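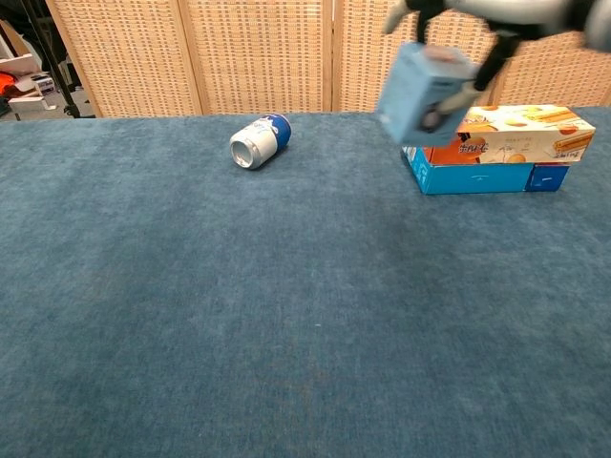 Why does a can of soda fizz when you open it?
Because gas that was squashed into the drink at the factory finally gets the chance to leave, and it's in a hurry.

The gas is carbon dioxide. You make it yourself all day long, every time you breathe out, though please don't try to make soda that way. At the factory, machines push carbon dioxide into very cold water and keep pushing until it dissolves, the same way sugar vanishes into tea. Then the can is sealed before the gas can change its mind.

Inside a closed can, the gas has nowhere to go. Some of it sits in the small space at the top and presses down hard on the liquid. That pressing is called pressure, and it keeps the rest of the gas dissolved. Pull the tab and the pressure drops in a blink. Psssht! That sound is the gas from the top rushing out. Next come the bubbles.

Why do bubbles start in certain places?

Bubbles are a bit lazy. They find it hard to form in the middle of plain liquid, so they look for a scratch, a speck of dust or a tiny pocket of air to get started on. Look closely at a glass of soda and you may see a string of bubbles rising from one spot. There is probably a very small scratch there.

What about shaking?

Shaking mixes little pockets of gas all through the drink. When you open the can, each one is a ready-made place for a bubble to grow, and they all grow at once. The bubbles shove the liquid up and out, usually onto whoever is wearing the nicest shirt. On 4th July this happens at a great many picnics.

Why does warm soda go flat faster?

Cold liquid holds on to gas better than warm liquid does. A soda left open in the sun loses its fizz quickly and ends up tasting like sweet, disappointed water.

Try it yourself

You will need 3 raisins and a clear glass of fresh, fizzy soda. Drop the raisins in. They sink, collect bubbles in their wrinkles, float up, lose the bubbles at the top and sink again. Keep watching for 5 minutes. Eating the raisins afterward is allowed, but they will be soggy.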